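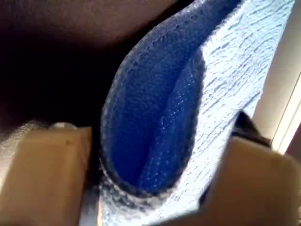 **What should a folk singer send to a mix engineer after recording at home?**

One folder of WAV files, all starting at the same point and all the same length, together with a tempo note, a lyric sheet and a rough mix.

The steps below are the ones we use at Hastberg for voice and acoustic guitar projects. They assume the recording is finished and the takes have been chosen. Menu names are from Treko; other recording software has the same functions under similar names.

## 1. Save a copy of the session

Make a copy before changing anything. Add `_export` to the name and work only in the copy. Keep the original session with all its unused takes, as the engineer may ask for a different reading of a line.

In Treko, use File > Save Copy With Audio. The plain Save As command leaves the audio in its old folder, and the copy will still point to it.

## 2. Finish the edits

- Put a short crossfade on every join. Five milliseconds is enough in most places. On held vowels use 20 or more.
- Fade in and out at the start and end of each region.
- Leave breaths in. They can be turned down during the mix.
- Remove chair noise and page turns where nothing else is sounding.
- If two microphones recorded the same performance, group them and cut both at the same place. A cut made in one microphone only will shift the tone of the guitar.

Do not tune the vocal unless the engineer has agreed to it. If you have already tuned it, send both versions and mark them `tuned` and `dry`.

## 3. Remove processing

Bypass equalisers, compressors and reverb on each track, and everything on the master channel. Set the faders to zero and the pans to centre.

An effect that is part of the arrangement is treated differently. A tremolo on an electric guitar, for instance, should be printed. Send that track twice, once with the effect and once without.

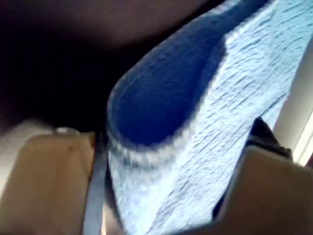
Check the peak level on each track after bypassing. Anything between −18 and −6 dBFS can be left alone. Do not normalise. If a track has clipped, list the bar or the time in the notes and send it as it is.

## 4. Name the tracks

Use a two-digit number, the instrument and the microphone position:

```
01_VoxLead_dry.wav
02_VoxHarmony_dry.wav
03_Gtr_12thFret.wav
04_Gtr_Bridge.wav
05_Fiddle_room.wav
```

Avoid spaces, accents and slashes. Song titles go in the folder name and are left out of the file names. Microphone models belong in the notes.

The number sets the order in which the files load, so put them in the order you would like to see them in the mixer. Lead voice first is usual for songs.

## 5. Export

1. Set the start marker at bar 1, beat 1, even if the first sound comes much later.
2. Set the end marker at least five seconds past the last note.
3. Choose WAV, 24-bit, at the sample rate of the session. Do not convert.
4. Export mono sources as mono files. A voice recorded with one microphone should never be sent as stereo.
5. Turn dither off.
6. Run File > Export > All Tracks.
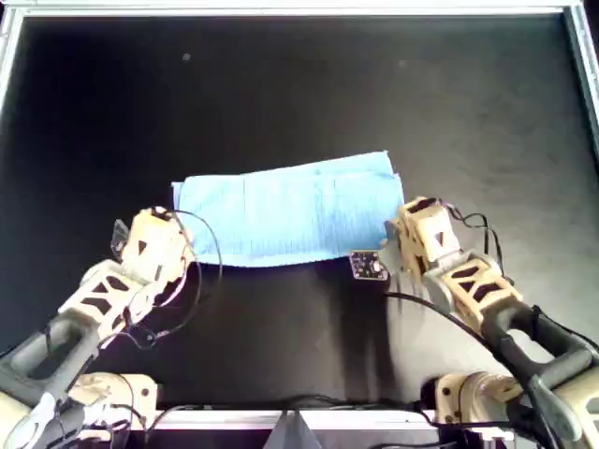
When the export has finished, open an empty session and drag all the files to the start of the timeline. Play the whole song. Missing regions, muted tracks and late entries are easy to hear at this stage. For the album *Skollville* we received 168 files, and 26 of them began at the first note instead of at bar 1. Lining them up by ear took most of an afternoon.

## 6. Write the notes

A plain text file is best. It should contain:

- song title, tempo and time signature, with the bar numbers of any changes
- key and capo position
- tuning, if it is other than standard
- sample rate and bit depth
- known faults
- one or two reference recordings, with a line on what you like about each

For songs played without a click, write "free tempo" and leave the tempo field blank. A guessed tempo is worse than none, as delays may be set from it.

Include the rough mix as a separate stereo file. It shows the balance you have been living with, and the engineer will usually play it first.

## 7. Pack and send

Make one folder per song and compress each folder separately. A single archive for a whole album is slow to upload and has to start again if the connection drops. 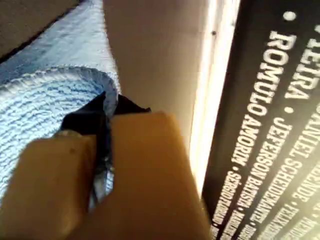
Our upload page takes archives up to 25 GB. Write the size in megabytes beside each archive in your message, for example `Demirtaş_Song03.zip, 1,006 MB`, so that it can be checked on arrival. If the sizes differ, the file will be requested again before any work starts.

Keep your own copy on two drives until the masters have been approved. Files sent to us in December are downloaded in January, when the studio reopens.

Queries on export settings go to Gunārs Lūse. Please give the version number of your recording software and attach the notes file.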